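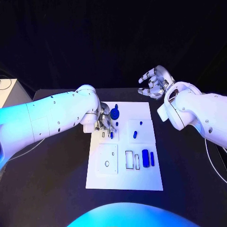 Amna Afridi asked at sign-up whether the club would get to build a robot. Mostly it would get to label one, and she joined anyway, which says something about the snacks.

Vura peg and gear set, student release

What's in it
300 recordings of a two-armed robot working with blue pegs, cylinders and a gear on a white sheet. 28 are held back for testing. Please leave them held back – we know who you are.

Layout
One folder per recording, with video, joint angles and a text file of notes. Notes were typed by 16 students and spelled by fewer.

Known problems
"Peg" and "cylinder" were used interchangeably until July. The short ones are still a matter of opinion.

Contact
Crisanto Agbayani, Skamberg robotics club. Fixes welcome, new label names less so.

Last updated 31/07/2021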